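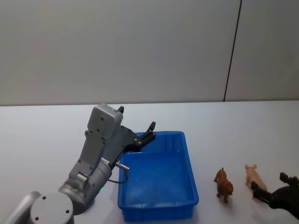

Grandix issues shared-table rules for two-arm robot cells

Grandix has published a set of working rules for small robot cells in which two arms share one tabletop. The document, Shared Table Practice, applies to benchtop arms fitted with two-finger grippers and handling light objects. It takes effect in December for all cells operated by Grandix and by its two partner laboratories, Plaler and Arellano.

The text replaces separate house rules that each of the three laboratories had kept. Those rules disagreed on basic points, including which arm yields when both are sent toward the same object and whether a run may begin with a gripper closed. Recordings made at one site could not always be compared with recordings made at another.

Right of way

Under the new rules, every task sheet must name a lead arm. The lead arm has right of way over the container and the space directly above it. The second arm may enter that space only after the lead arm has withdrawn to its rest position. Both grippers must be open and empty at the start of a run.

An object that lies between the two arms belongs to the arm named on the task sheet, even if the other arm is closer. Grandix received more comments on this clause than on any other during the draft period. Several came from Jururano, a software supplier whose planner assigns objects by distance. The clause was kept, and Jururano has said it will add a setting that follows the task sheet.

Table and container

The tabletop must be matte and free of printed patterns unless the task calls for them. Items that play no part in the task are to be removed before the arms are powered. Containers may be left unfastened, but the operator must check their position before each run and record any that have moved.

Cables on the outside of an arm are allowed. A loop must not be able to catch on the rim of a container at any point in the planned motion, and the operator is required to move the arm through its full path at low speed once per shift to confirm this. Plaler had asked for fully enclosed cables. The final text lists that as a recommendation.

Placing objects

For bin tasks, an object counts as placed when it rests wholly inside the walls of the container and neither gripper is touching it. Orientation is ignored unless the task sheet specifies it, so an object on its side or its back is scored the same as one standing upright. Objects may touch one another. An object resting on the rim is recorded as a failed placement, and the run continues.

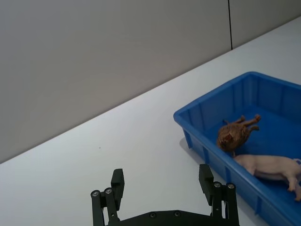 Wrist view of a bin task, with both toy animals inside the tray.

The wrist view is to be used as the main record for scoring. Where part of an object falls outside that view, the scorer must consult the view from the head camera before entering a result. A result entered from a partial view alone is to be marked provisional — it may not be used in published totals.

Soft toys are excluded from the placement rule for now. Arellano reported that they can drape over a rim in ways the wording does not cover, and a separate clause is in preparation.

Stops and restarts

If the two arms touch, both must stop. The operator may not resume from the point of contact. The objects go back to their starting positions, the arms return to rest, and the run is logged under a new number. Contact between a finger and the outer wall of a container does not require a stop unless the container moves.

Grandix tested the draft over 208 runs at its own site. The trial led to 9 changes in wording, most of them in the sections on restarts and logging.

Laboratories outside the group may adopt the rules without charge. They are asked to state the version number in any report that cites them and to list the clauses they did not follow. The current version is 3. Comments for the next revision are accepted through the Grandix standards desk, which closes its file at noon on the last Monday of each month.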